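Thorlacius (running shoe)

The Thorlacius is a light road running shoe made by the small firm Torneo, and it has kept a loyal little following among club runners who like something low and bendy underfoot but still want enough cushioning to get home in comfort. It takes its name from the street where the firm had its first workshop, a fact that regular wearers are rather fond of repeating.

Design

The shoe has a heel-to-toe drop of 2 millimetres and a sole that is the same firmness all the way along, with a wide, rounded toe box that lets the foot spread out as it lands. Early pairs had a stitched tongue that tended to slide to one side after a few miles, and this was put right in the second version, along with the laces, which had been far too short for anyone wanting to use the top eyelet. The upper is a plain knit – quite thin, and rather chilly in November – and the insole can be lifted out and washed by hand.
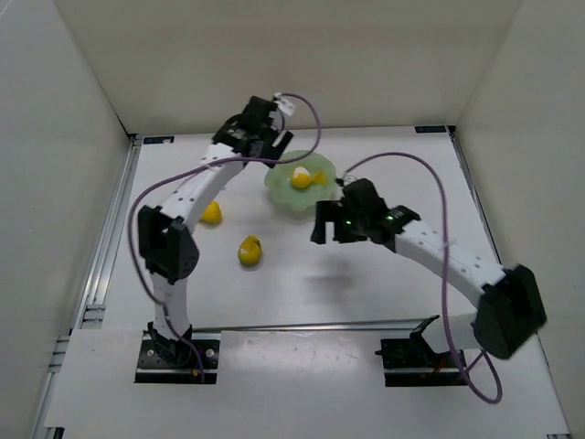
Verena Marti wrote in the Tudurside club newsletter that she had worn hers for 40 long runs before the tread under the big toe went smooth, and that she would happily have carried on if the winter paths had been a bit less slippery. Other runners have been less lucky, and heavier ones in particular tend to find that the forefoot goes flat early.

Use

Most people are advised to ease into the shoe over 8 weeks, starting with short, gentle outings, as the low heel asks a good deal of the calves. It is mainly worn for daily training and for races up to the half marathon, though Hafþór Zoëga has finished the Stotusent, a hilly road race of 77 kilometres, in a pair with the insoles taken out.

See also

Minimalist running shoe
Heel-to-toe drop
Stotusent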